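Okay friends, it's the quiet stretch at the end of December, the building is half empty, and I finally have time to write the long thread I keep promising about house rules for small arms and grippers. Get a coffee, this one rambles a bit.

Background for anyone new: I look after the bench rules for the Corrigan shop. When I started, the rules were 88 separate lines in a shared document, written by whoever had been annoyed most recently. Some of them contradicted each other. One of them just said "be careful with the other one" and I still don't know what the other one was.

We now have 30. I'm very proud of the 30! They fit on two sides of a sheet, they hang by the door, and I've seen people read them while waiting for the kettle.

I won't post all of them, I promise. Just the ones people ask me about the most, with a little of the thinking where I can remember it.

Rule 1 is dull and I love it. Before you power up, say out loud which arm you're about to move. If you're by yourself, say it anyway. You feel silly for a week and then you stop noticing.

Rule 4: one arm moves, the other one parks. If a job really does need two arms going together, that's fine, but it gets its own written plan, with the shared space drawn on it and a second person who has read it. "I'll keep an eye on it" isn't a plan (I have said this sentence myself, more than once, so no judgment from me).

Rule 7 is the thin stuff rule. Paper, card, film, anything that bends before it resists. Start at the lowest grip setting you have and come up slowly. The temptation is to copy the numbers from the last job, and the last job was probably a block of something solid.

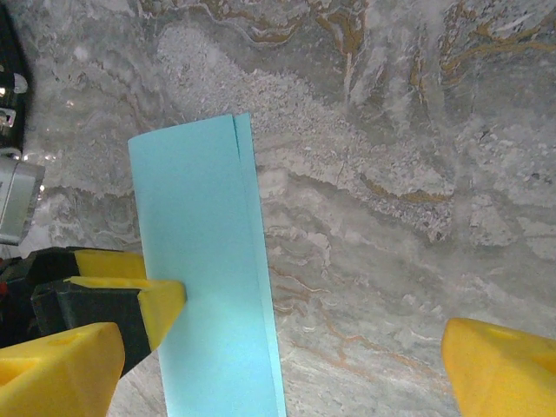
Carrying on with thin stuff, a folded piece has its own line in the rules. Write down which side the crease is on before you start, and write down whether you want the fold kept. A fold is stiffer along its length than a flat sheet, so a grip that behaves nicely on a folded strip can crumple a flat one, and people get caught by that all the time.

Also in there: if one finger is touching and the other isn't, stop and think about which one you meant to move first. Sometimes one-sided contact is just what you want, say for nudging a piece over. Sometimes your centering is off. The log should say which, and it should say so before the run, please, please, please.

Rule 9, backgrounds. Busy surfaces are allowed! I get this question a lot. Stone with veins in it, patterned cloth, wood grain, all welcome. What we ask is that you name the surface in the log and don't swap it halfway through a set. A set that changes surface in the middle is two sets, and you'll be the one splitting it up later.

Shiny surfaces get one extra step, which is to check your highlights with the lights the way they'll be for the run. Blinds count as lights. I wish I'd written that one down sooner.

Rule 12, the log itself. We keep ours in Niltau, but a notebook would do perfectly well. Piece, surface, grip setting, who's on the stop button, anything odd. The "anything odd" box is the one I read first and I will happily read a whole paragraph in there.

I went back through this year's entries, 282 of them, and read every single one over the holiday with a plate of cookies. 5 had no name in the stop button box. I'd like that to be zero next year and I think we can get there without me nagging (much).

A few folks at Skullano asked if they could borrow the sheet, and yes, of course, take it, change it, cross out what doesn't suit you. Please do keep the stop button rule in some form. The rest is house style.

And to the person from Flaltent who asked whether rules like these replace the proper safety standards: no, and thank you for asking. Do your real risk assessment, follow whatever standards apply where you are, read the manual that came with your arm. Ours is the layer on top, the stuff about how we share a bench and leave it decent for the next person.

Next thread will be cable routing, and I have a lot of feelings about cable routing. If you've got a house rule you swear by, send it my way, I'm redoing the sheet in January and there's a bit of room left at the bottom of side two.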